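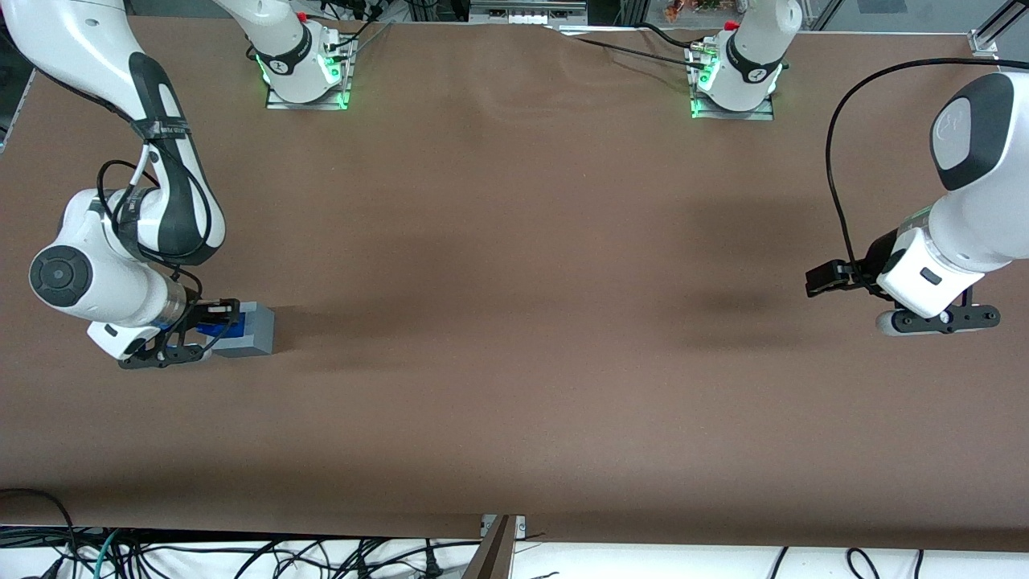

One arm holds a grey and blue block on the table while the other waits with its gripper open. Photo: Mererid Price

Two-armed robot takes shape in Harries workshop

2026-03-02

Members of the Harries shared workshop have begun teaching a pair of robot arms to handle small objects on a table, after a winter of building in the back half of the old printing room.

The project has the name Vokis and is led by Kenta Oshima and Đạt Lương, who both joined the workshop last year. They bolted the two arms to metal plates at the back of a table, facing the person who works there, and wrote the control program in the evenings. The table has a plain brown covering, which was chosen so that the cameras can find objects on it more easily.

At present the task is a simple one. An arm must pick up a block, pass it to the other arm, and the second arm must put it down on the opposite side. The group has recorded 532 attempts until now. Mr Oshima keeps the results in a notebook and also in a spreadsheet, and he says the two do not always agree.

"Picking up is the easy part," he said. "The passing is difficult, as both grippers want to be in the same place. When one arm is a little late, the block falls, and we start again."

Mr Lương is responsible for the wiring. He told this newsletter that the cables have taken more of his time than the software. Last month one of them was pulled out of its connector during a fast movement, and the group lost a whole Saturday finding the fault. He is now planning a covered channel under the table - the parts are ordered, but they have not arrived.

Huw Jarman, who has been a member since the workshop opened in 1989, helped with the mounting. The first table was too light and moved when the arms stopped suddenly, so he made the present one stiffer and fixed it in place. He would still like to change the front support before summer.

The speed of the arms is limited for the moment, and there is a rule that two people must be in the room when the power is on. Members who use the lathe on the same evenings have asked for a line on the floor to show how far the arms can reach. This will be painted when the cables are tidied.

The group hopes to show the handover at the open day in July. A second task, sorting the small parts in the screw drawers, will be tried after that if there is time.

Visitors can see Vokis on Monday evenings. Places are limited to 4 at a time, and names should be given to Mererid Price at the front desk. Each visit takes almost 30 minutes.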